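The bed, as Lamduan Noiphan sees it, is the biggest table in the house, and it would be a waste to use it only for sleeping. Hers gets the folding.

She once bought a folding board from Wilden, a hinged plastic affair that promised shop-perfect shirts. It did two shirts beautifully and has lived behind the wardrobe ever since. Her neighbour Jintana Thepsuriya swears by rolling, and has been known to roll a tea towel in company.

Lamduan's own method is older and lazier. Flat things first, while you still care. Socks last, when you don't. Anything with a hood or a drawstring goes to the far side of the mattress to think about what it has done.
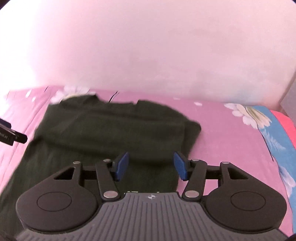
Thick clothes are where most systems fall down. A jumper won't hold a crease, and a fleece fights back. The dark green one bunched up on the pink flowered sheet is a fair example, half folded and half sulking, with a thin dark cord poking out from under its top edge. Lamduan's advice is to tuck the sleeves in, fold it once and walk away – it will only puff up again in the drawer.

Kai-wen Kuo, her lodger, hangs everything. He owns over 296 hangers and is looking for more.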